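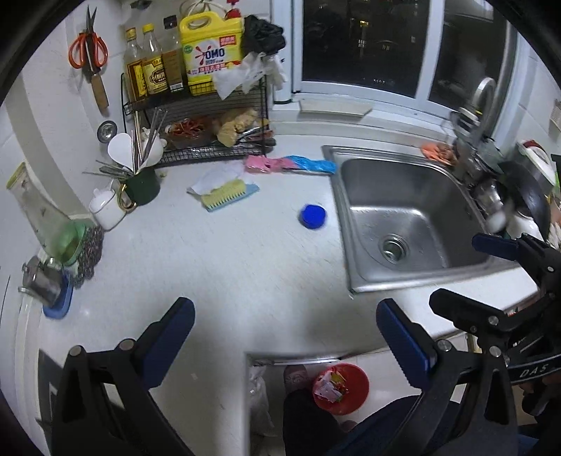

Session 2: Teaching by Hand in a Real Kitchen

Course: Learning from Demonstration
Notes by Araba Quansah, with the lab sections run by Shiyu Cui

Welcome back, everyone, and thank you for the thoughtful questions after the first session (I have tried to work most of them in here, so please forgive me if I wander a little). Last time we talked about driving an arm from a distance with a controller. Today we move to the other big family of methods, where you pick up the gripper yourself and do the job while the tool records what your hands did.

I am very fond of this way of working. When you teleoperate an arm, you spend a good part of your attention on the arm itself - its lag, its reach, the joint that always seems to be at its limit. With a gripper in your own hand, most of that goes away and you can think about the cup or the cloth. What you lose is the guarantee that the robot could have made the same motion. Your wrist and shoulder will happily do things that our Shukla arm can't, and it's up to you to notice.

Where to look first

Before you record anything, spend a minute with the view from the gripper's own camera. Students are often surprised by how much of a kitchen gets into it. In the view at the top of these notes, the fingers are wide open at the bottom and a round blue lid lies by itself on the counter beside the sink. The lid would be a kind first target, with bare counter around it for the fingers to come down on. The green mug packed with chopsticks is much harder. Everything in it touches something else, a few thin pieces lean out to the left, and a small lidded jar stands right next to it. I would leave that one until you've had some practice!

Have a look also at the steel sink. Reflections run across the bottom and the rear wall, and they can shift as the camera moves, which makes life difficult for any tracking that depends on fixed features. The crowded rack at the back is a help in this respect, and so is the window frame. If you can keep some of that clutter in view while you work over the basin, do.

Two hands

There is a second gripper at the right edge, partly out of view, with one finger over the corner of the sink. In two-handed work each tool keeps its own record, and the two have to be lined up in time afterward. Start both recordings, bring the fingers together once where both cameras can see them, and then begin. The Clorer software looks for that moment when it matches the files.

Moving well

Go a little slower than you would at home, but don't creep. Let the fingers close fully before you lift, and open them fully before you back away. If you fumble, carry on and recover the way you naturally would, then write "recovery" beside that take in your log. We want those takes, so please don't delete them.

For the lab

Each pair records 40 takes of one task, changing the starting position of the object every time. Trade places after the first 30 so that we have both people's habits in the set. Copy your files to the Vurisham drive before you leave, and bring the log sheet to Shiyu in room 509. The Zirville reading on camera placement is for next session, and the first half is plenty if you're short of time.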